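Section 4. Clearing and resetting the work table

The Lunemix desk set comes with a leaflet promising a tidy table in 18 minutes. We have not managed it. Allow 40 the first time and ignore the leaflet's drawing, which shows a desk with hardly anything on it.

4.1 Small items first

1. Pick out anything with a point or a blade. Scissors go in the basket handles up, pencils beside them.
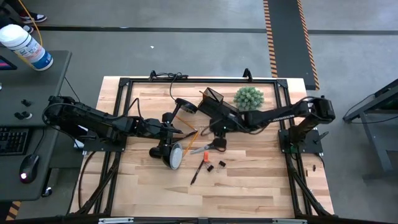 2. Lay the pencils flat while you sort. Round ones roll, whatever the packet says about grip.
3. Put balls and other desk toys to one side. Ermanno Fabbri, who wrote the first version of this section, claims they help people think. Keep one if you must.

CAUTION: Close scissors before moving them. A blade guard is sold separately and we see little point in it.

4.2 Larger items

4. Stand the lamp up before you plug it in. If it tips over again, move it to a flatter spot - tightening the neck won't help, despite what the Lunemix card suggests.
5. Place the mesh basket toward the back and the low tray next to it. The tray is meant for letters. In practice it collects clips.
6. Stack napkins by themselves, away from the plant. Water and paper don't mix.
7. Gather clamps and clips in one place. Check that each clamp opens fully; discard any that stick. 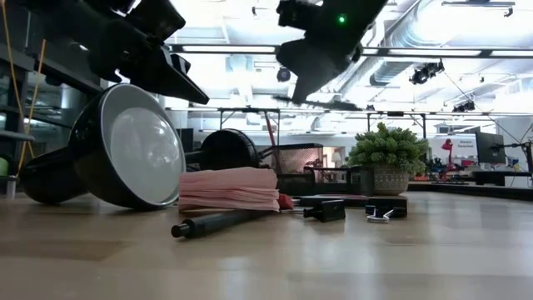
Fig. 4-2. Table before step 4, with lamp on its side, pink napkins, clamps and potted plant.

NOTE: The plant can stay where it is. Succulents need little water, and more of them are drowned than dried out. Quyên Khúc waters the ones in our office once in February and sees no reason to do more.

4.3 Wiping down

8. Wipe along the grain with a damp cloth, then a dry one. Ciltimach polish is optional. We tried it on one half of a wooden top and could not tell the halves apart.
9. Put back only what you used this week. For spare clamps and trays, see Section 5, part no. 201.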